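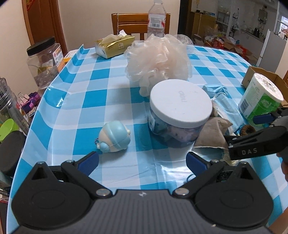 Gronmont | Shop | Table Covers | Care | Contact

Kitchen & Dining > Table Covers > Wipe-Clean > Indisar Check

The Indisar Check is the table cover we reach for most at our house, and we have drawers full of them! It comes off a wide roll, gets trimmed to your size, and goes on the table the same day it arrives. The pattern is a good old-fashioned check in blue, light blue and white, with a glossy face that picks up every bit of light in the room (if you like a flat, chalky look, the Fekete line is the one for you). It's cheerful in the morning and it hides crumbs far better than a solid color does.

Nerea Goicoechea drew the first version for Ukeo, and we've carried it ever since. She wanted squares big enough to read from across the kitchen, and small enough that a round table still looks right where the pattern runs out at the hem. I think she nailed it. We brought it back in September after a long gap, and the letters we got about that were lovely.

Sizes
Small: 100 x 189 cm
Large: 189 x 354 cm
Custom lengths up to 357 cm, cut from the same roll

A new cover will have fold lines from the mailer. Lay it out flat overnight with a few heavy books on the corners and most of them will drop out. For stubborn ones, a hair dryer on low, held well back, does the trick – please don't iron it! Corners that want to curl up can be rolled gently the other way and held with a clothespin for an hour or two.

For everyday cleaning use warm water, a soft cloth and a drop of dish soap. Tomato sauce and turmeric should be wiped up right away, and hot pans need a trivet under them. When you put the cover away, roll it around a cardboard tube with the glossy side out.

Can it go outside? Sure, we do it all summer long, though you'll want clips if there's any wind, and it's best brought in at night. The blue holds up nicely in shade. Full sun will soften it over a few seasons, and some of us like it even more that way.

Matching chair pads are back in the next delivery.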